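To: Trernen Card Game League, members' list
Subject: Re: Deck lists and the Venter expansion

Dear members,

The league office has received several messages on the point quoted here and replies to the list as a whole.

> On behalf of the Brarna club, we would be grateful for a ruling
> before the June tournament. Our players have bought the Venter
> expansion and wish to use it. The rules on the league page still
> refer to the older Belix set of 328 cards. May both be mixed in
> one deck, and is the upper limit still 60 cards?

Cards from the Belix and Venter sets may be combined in one deck at the June tournament. The upper limit has been raised to 70 cards, and the page will be corrected to show this. Players who prefer to keep their existing decks need make no changes, provided that their lists are submitted again on the current form.

Of the cards in the Venter expansion, 176 are approved for league play. The remainder are reprints with altered wording. Where a reprint differs from the Belix original, the Venter wording applies to both versions — this includes cards already held in older decks. No more than 2 copies of any one card may be entered, and a reprint counts as a copy of the original.

Deck lists should reach the league office by 6 p.m. on the evening before play. Lists handed in at the door will be accepted only from players who have changed club during the season. Please write the full name of each card, as the short names used in the two sets overlap in several places.

Opaque sleeves are required for all decks containing cards from both sets, the backs being slightly different in shade. Sleeves must be of one colour throughout. Replacement sleeves will be on sale at the registration desk.

The Brarna club also asked whether trading will be permitted between rounds. It will, at the side tables only, and cards obtained in this way may not be added to a registered deck on the same day.

Yours faithfully,
The League Office
Trernen Card Game League
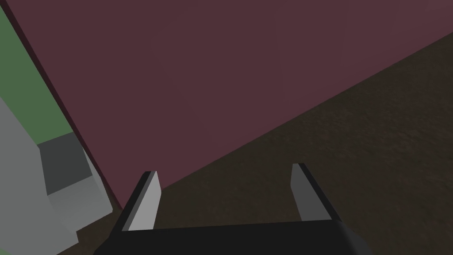 Gripper with its two fingers set wide apart (computer rendering)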